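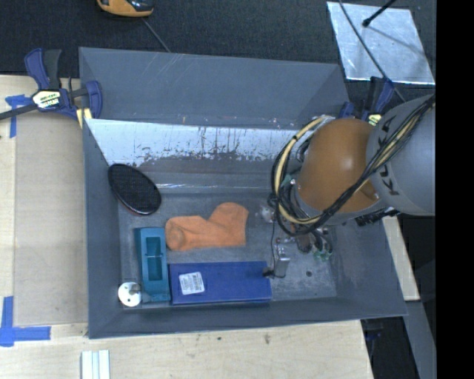
Is a junk bin worth keeping in a small apartment?
Only if you empty it on a schedule. A bin that never gets emptied is a drawer with better publicity.

The Odds and Ends Gallery
Words by Kai-wen Chu

Every July the organizing blogs tell me to get a catch-all bin. One place for strays, they say, and your counters will stay clear forever. I have my doubts. I tried the Starnora method (sort by color), then the Vernitz method (sort by room), and after 12 weeks of each I still couldn't find a pair of scissors when I needed one. So I'm back to the big gray bin, and this page goes through what ended up in it.

The bin
Big, gray, sides that slope outward. The slope is supposed to make it easy to reach in, and I suppose it does. It also means the thing takes up more table at the top than it does at the bottom, which the people selling them don't mention. The floor is scuffed and the back has tape across its base. I've been told to replace it. With what, another bin?

The black oval
Mesh or dots on the face, glossy rim. It leans on the left wall, and at that angle it hogs space. Flat things should go in flat. I've written that on a label before and it made no difference.

The orange one
Fabric, and shaped like a short sock. My rule says cloth goes in the cloth basket. The rule has been in force for 7 months and I would not call it a success.

The teal holder
A plastic holder with a deep recess. I have a low opinion of holders in general. You buy one to store something, and then you have to store the holder. Grekness sells a storage course that spends 40 minutes on holders and never gets to that part.

The white disc
Round, small dark holes in the face, a short gray stem or knob in the middle. Knobs catch on everything, so round things with knobs go in a corner.

The blue box
Long, with a white sticker near one end. Readers keep telling me to save boxes for resale. I sold one boxed item through Rajput last year, and the box added nothing to the price that I could see. Boxes get one season with me, then recycling.

Next up is the hall closet, which I expect to go about as well. Comments are open, but please don't send me drawer dividers.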